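Wrist camera only vs. wrist plus overhead for bin picking: our numbers

Forum: Manipulation and Grasping > Methods and Results

qcu_bench
We finished a comparison and I want to post it before we write it up, so people can find the holes. The task is picking single toy bricks out of a plastic bin. All the bricks are the same color on purpose, so the policy can't use color to tell one piece from the next. One parallel gripper, one arm, same bin the whole way through.

We trained two policies on the same 1,582 demonstrations. Policy A sees the wrist camera only. Policy B sees the wrist camera plus a fixed overhead camera. Same network size, same training steps. We ran each policy for 200 picks. A pick counts if exactly one brick leaves the bin and stays in the fingers until the drop point.

Result: A did better. I expected B to win because it has more to look at. B mostly failed by going down between two bricks and closing on nothing. A mostly failed near the walls.
Quang Cù

munro_stavros
What was the overhead camera's frame rate compared to the wrist one? If they weren't synced, B is learning from two different moments and I would expect exactly that kind of miss.

qcu_bench
Same nominal rate, software timestamps, nearest match. Not hardware synced.

munro_stavros
Then I don't think you can say wrist only is better. You can say wrist only is better than wrist plus a badly aligned second camera. We had this at Munro with a sorting cell. Moved to a hardware trigger and the gap closed.
Stavros Dimitriou

irenantal
I disagree with Stavros a little. The arm is slow on the final approach in most of these setups, so a small time offset shouldn't move anything far enough to miss a brick. My guess is occlusion. When the gripper is low in the bin, the overhead camera is looking at the back of the arm. The policy still gets that image and has to learn to ignore it. With that many demos it may not have.

Did you try dropping the overhead image at random during training?

qcu_bench
No. We can do that. It's a change in the data loader and a retrain.

hpenalver
How did you get to 1,582? Odd number. Were some thrown out?

qcu_bench
That is after filtering. We removed demos where the operator knocked the bin or picked two bricks. Both policies used the same filtered set.

hpenalver
OK, but that filter matters for the wall failures. If the operators bumped the bin mostly when reaching for bricks along the wall, you deleted a lot of your wall examples. I would check where the removed ones were before blaming the camera. Also, did the operators get to watch the overhead feed while they were teleoperating? If they were steering by the overhead view, that's one more thing mixed in.

qcu_bench
They stood next to the cell and looked straight into the bin. No feeds.

I went back through the removed demos this afternoon. You're right about the walls. Most of the ones we cut for bin contact were wall picks. So A's wall failures are at least partly our own doing.

bodnar_k
Two things.

1. Which seeds? One training run per policy is not enough to rank them. I have seen the same config swing a lot from seed to seed on a Testen arm.

2. How do you reset the bin? If a person pours the bricks back in, they will spread them out without meaning to, and the later trials get easier.

qcu_bench
One seed each so far. I know. Three more of each are queued.

Reset is by hand. Dump into a second bin, pour back, no touching after that. We alternated A and B so any drift should hit both.

bodnar_k
Alternating is good. I would still hold the ranking until the seeds are in.

munro_stavros
Agree with Kristóf. Irén, on speed: the arm is slow, but the bricks aren't always still. When a finger pushes into a pile, things slide and tip, and the overhead image can be showing the pile before the push.

irenantal
Fair. That would be worst in the dense piles. Quang, can you split the B misses by whether the fingers had already touched something? If most of them come before first contact, it isn't the sync.

qcu_bench
Did it by hand from the logs. Most of B's misses come before contact. It goes to the wrong spot from the start. So that points to Irén's explanation more than Stavros's, at least for this bin.

munro_stavros
I'll take that. I'd still sync them.

qcu_bench
Plan is: put the wall demos back where the brick was picked cleanly, random dropout on the overhead image, four seeds per policy. Will post when it's done. Wrist view from the current setup is at the bottom of this post.

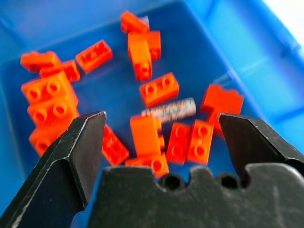 hpenalver
Will the new runs use the same 200 picks per policy, or more?

qcu_bench
The same 200 for each seed, so the new numbers can be compared directly with the old ones.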